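Budget for a simulated door-opening cell before we buy the real arm?

Posted by Maureen Horrocks in Planning and Purchasing

We have up to 1000 pounds left to spend before the end of October and I would like advice on how to split it. The job is opening cupboard and plant room doors with an arm and a two-finger gripper. At the moment everything is done in simulation. We have not bought an arm and won't until next year's money comes through.

What I have to decide is whether to spend now on a better workstation, or put the money towards a gripper so we can at least start on bench tests. The quote for the Kuvberg gripper is 921 pounds with the mounting plate, which uses up nearly all of it. The workstation upgrade is a graphics card and more memory from Retlow, and would leave us a bit over.

The view we work from is the one below, looking up past the open fingers at the doorway with the door swung open on its right-hand hinges. Flat shading and no textures, so it isn't heavy to run. We have 13 door layouts set up like this. 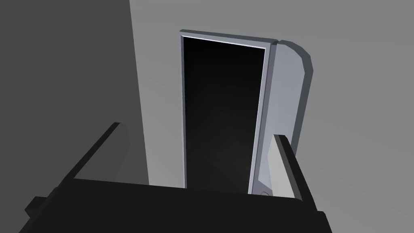

3 replies

Stullis

Don't buy the gripper first. You haven't chosen the arm, so you don't know what flange it will have, what voltage comes out at the wrist or how much weight you can hang on the end. The mounting plate in that quote has been made for something. Ask them what.

I would also hold off on the graphics card until you have measured a run. With plain grey walls and no textures the drawing may be a small part of the time, and the rest could be contact physics, which in a lot of packages runs on the processor. Time one layout with rendering switched off and again with it on. If the two figures are close, the card won't help much and you should be looking at processor and memory.

Things I would put in next year's budget now, as they get left out:

Arm and controller
Gripper, plate and cable
Spare finger pads
Wrist camera and bracket
A door and frame fixed to something that won't move
Guarding and the risk assessment
Delivery and VAT

The door rig cost us more than we had allowed. We ended up having it rebuilt because the first frame flexed when the arm pulled on it.

crabtree_r

Get the gripper. Prices only go up.

Dunmore

I half agree with Stullis. If the money really does disappear at the end of October then memory is the safe purchase, provided it fits the machine you have. You can use it straight away.

Before next year's order, check the finger length and opening width in your model against the maker's drawing for the gripper you were quoted. We planned on a generic model and the real one opened less, so it couldn't get round the handles we had picked. Changing the handles was cheap. Redoing the grasp work took 11 weeks.

Also ask for a loan unit. Some suppliers will lend one if you are waiting on a budget, and you would find out about the fit without spending anything.

Maureen Horrocks

Thank you. I have asked about the plate and it is drilled for an arm we are not considering, so that quote is on hold. I'll do the timing test with rendering off and order the memory if it comes out that way. I have emailed to ask about a loan.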